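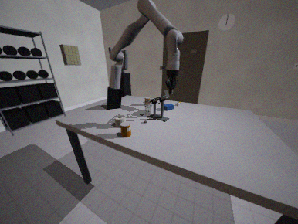
According to Comfort Sowah, a robot that sorts a tray of containers in simulation has yet to do a chore, and the word should be kept for work finished in somebody's kitchen or shop. Others use it more loosely.

Household and shop-floor manipulation covers jobs such as opening jars, tidying shelves and wiping benches. Arms with two-fingered grippers are widely used in this research, much of it in rendered rooms – a cheaper place to fail than a real one. In the Steltia trials, 2301 simulated attempts at capping and shelving small containers gave 1624 successes. The same programme on a physical arm was run 900 times, with 276 failures, chiefly dropped lids.

Unsupervised home use remains rare.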